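## Receiving notes: seal strips, labels and reuse of small cartons

2026-04-14

The change to incoming parcels announced in January now applies to every small-carton delivery, including those forwarded through the Somstead depot. Two points keep coming back to the receiving desk as questions, so they are set out in full in this issue. The first is how to open a carton that carries a paper seal across the top. The second is what has to be removed before the carton can go back into the reuse rack.

A seal strip does one job. It shows whether the top of a carton has been opened since the strip was applied. It adds almost no strength to the closure, and the tape underneath does the holding. Check the strip before the carton is moved to the opening table. If it is torn, lifted at one end or stuck over an older strip, write "seal disturbed" on the intake sheet and leave the carton closed until the second person on shift has looked at it. A wrinkled strip is acceptable if both ends are still bonded to the board. 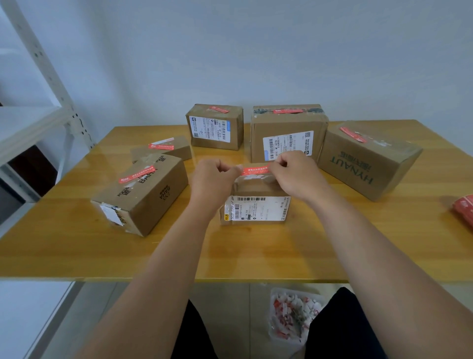
Peeling is preferred to cutting. A knife drawn along the top seam goes through strip, tape and sometimes the first layer of the contents, and we recorded four cut inner bags last quarter from this alone. Take one end of the strip in each hand, close to the board, and lift at a low angle with even tension. The thin red paper strips with white Chinese characters are narrow enough to pinch between thumb and fingers at both ends, and on a small corrugated box they can be handled without turning the box around. Thicker strips from Notanetti have a plastic backing and should be started from one end only. Fold the removed strip on itself, adhesive side in, and put it in the general waste. It does not go in with the cardboard.

Read the shipping label before the tape is touched. Intake needs the barcode number, the sender code and the date received, in that order. Layouts differ between carriers, and the barcode may be at the top edge of the label or further down. Where a label also carries a QR code, scan the barcode anyway. The Ititov intake software accepts both, but the QR field is stored as plain text and cannot be searched later. If the barcode lies under glossy tape and the scanner will not pick it up, tilt the carton slightly away from the ceiling light and try again before typing the number by hand.

### What goes back in the rack

The reuse rack holds 300 flattened cartons when full. Selamawit Shiferaw, who runs outgoing packing, asks that cartons reach her in the following state:

- Old shipping label removed, or covered completely with a blank one. A barcode left showing can be read by the carrier's equipment and send the parcel to the wrong address.
- Loose tape pulled off. Residue that is flat and dry can stay.
- Corners square and flaps attached on all four sides.
- No damp marks, and no contents left in the folds.

Printed brand names on the outside are not a reason for rejection. Outgoing parcels to the Gudeta branches are for internal use, and the printing makes no difference there. Parcels to outside customers still go in plain cartons from new stock.

Tape residue deserves a further note. New tape laid over a dusty or fibrous strip of old adhesive will hold for a day and then release, usually at the corner. Wipe the area with a dry cloth, press the new tape down from the center outward, and carry it at least 50 mm down each end panel. If the board surface has come away with the old tape and the fluting is exposed — common on light single-wall cartons — flatten the carton and send it to recycling.

Cartons can be opened on either receiving table. Keep packing slips with their own carton until the intake line is closed, and do not stack opened cartons on unopened ones. Completed intake sheets go in the tray by the scale. Corrections to a sheet already filed should be initialed by the person making them, with the original entry left readable.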